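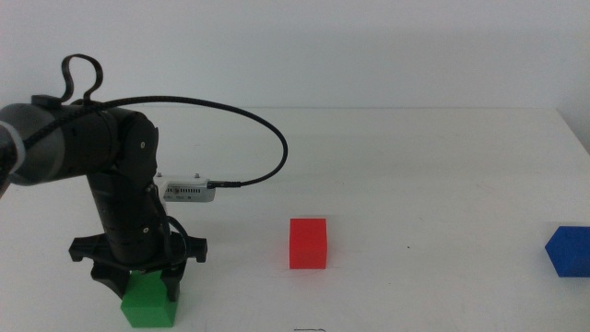 Grüner Würfel im Greifer, rot und blau warten noch. Werkstatt, Abendschicht

Thread zum Armprojekt, weil gestern wieder drei Leute gefragt haben. Kurz und ungeordnet, muss gleich los

1/ Arm steht jetzt fest auf dem weißen Tisch. Vorher auf der alten Werkbank, die hat bei jeder schnellen Bewegung mitgeschwungen. Nie wieder

2/ Kamera sitzt am Unterarm, direkt unterm Ellbogen. Halter ist Version vier. Die ersten drei: zu weich, zu lang, falsches Lochbild (meine Schuld, falsch abgeschrieben)

3/ Kabel!! Das schwarze geflochtene geht von oben im großen Bogen rüber und rechts in die Kamera rein. Sieht wild aus, muss aber so viel Luft haben. Mit dem kurzen von Janevski war bei 70 Grad Drehung Schluss, Stecker raus, Bild weg

4/ Greifkraft: angefangen mit 220, war zu viel, Würfel ist schräg weggeflutscht. Jetzt 200. Einheit fragt mich bitte nicht, steht in der Doku von Timano auch nirgends

5/ Farberkennung macht bei Rot und Grün keine Probleme. Blau zickt abends, wenn nur noch die Deckenlampe an ist. Weißabgleich fest einstellen hat bisschen was gebracht, aber nich genug

6/ Log von gestern: 1062 Zeilen, davon gefühlt die Hälfte Timeout-Warnungen. Liegt am USB-Hub, glaub ich. Hat wer einen mit eigenem Netzteil übrig? Hol ich auch ab

7/ Nächster Schritt Stapeln. Grün auf Rot, dann Blau obendrauf. Im November ist offene Werkstatt bei Urnener, bis dahin solls laufen

8/ Code kommt hoch sobald ich die ganzen hart reingeschriebenen Positionen rausgeschmissen hab. Is grad echt nich vorzeigbar

9/ Nachtrag wegen der Nachfragen: Halter ist selbst gezeichnet, Datei schick ich per DM. Passt aber nur für die Kamera mit zwei Schrauben oben

Sep 11, 2018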